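Can the Siramar gripper cope with a real kitchen yet?

By Kirsten Dalsgaard 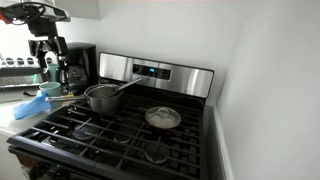 What I wanted to know

I have been following kitchen robots for years, mostly with a cup of coffee in one hand and a raised eyebrow, so when the chance came to spend the whole of May with a Siramar arm beside an ordinary cooker I said yes before the sentence was finished. The list of jobs was mine. Dull things only: move a mug, drain some peas, put the lid back on the pan, wipe down. I had no interest in watching it flip a pancake for applause.

Short version for the impatient: I loved it, and I would not leave it alone with dinner.

Mugs and the coffee corner

Mugs are where it shines. It takes them by the rim or by the handle, and after the first few mornings I stopped holding my breath. Out of 28 mug moves from the worktop to the sink it completed every one, and it was gentle too, with hardly a clink at either end. It even managed with one mug tucked behind another (I had expected it to barge straight through, but it went round and came down from above, lovely to watch).

The glass carafe is another matter. Lifting it out of the coffee maker went well enough. Putting it back means sliding it in level under the basket, and the arm likes to come at things from above. Akihiko Nomura, who set the thing up for me and was very patient, wrote a slower approach for that one job and it got better, though I still did the pouring myself.

Pans, sieves and that lid

Now for the cooker, and the part I enjoyed most. A saucepan with a long handle is a good object for a gripper: there's something to get hold of, and it points somewhere sensible. Empty, no trouble at all. With an inch of water in it the arm slows right down and carries it like a nervous waiter, and I never had a spill worth mopping. Half full it refused, giving me an error instead of a wet floor, and I think that was the right choice.

A sieve sitting in a pan is harder than it sounds. Two long handles, often pointing different ways, and the fine mesh seems to confuse the depth camera, so it sometimes took hold of thin air an inch to one side. We ran the lift-and-tip 74 times over the month and it managed 21 clean ones. That's poor on paper! But nearly all the good ones came in the last week, after Nomura told it to look for the handle and ignore the bowl altogether.

Glass lids are the villain of the piece. It sees the burner straight through the glass and has no firm idea where the lid begins. If there's a decent knob on top it can find that and lift by it. Lay a tea towel underneath and its success goes up no end, but of course you can't do that on a lit hob, so this tip is for the worktop only.

Living with it

It's bigger than you think. An arm that can reach the back burners has to hang over the worktop to do it, and I bumped my head on it more than once while hunting for teabags. The noise is fine, a low whirr, quieter than my extractor fan. Oven gloves and anything else floppy it picks up happily and puts down in a heap. Folding is beyond it.

Wiping was a pleasant surprise on flat surfaces and hopeless on cast-iron grates. You have to take those off yourself, and then put them back yourself.

My neighbour Normunds came round at seven one evening to see it clear up after supper. It took far longer than either of us would have, and he stayed to the end anyway, and then asked if it could do his.

Who should bother

If you run a test kitchen, or you're fitting out a flat for somebody who finds lifting and reaching difficult, it's well worth asking for a trial with your own pans. For the rest of us it's too slow and too fussy about glass. I'd have it back tomorrow for the mugs alone, and I've asked Nomura to ring me when the new lid routine is ready.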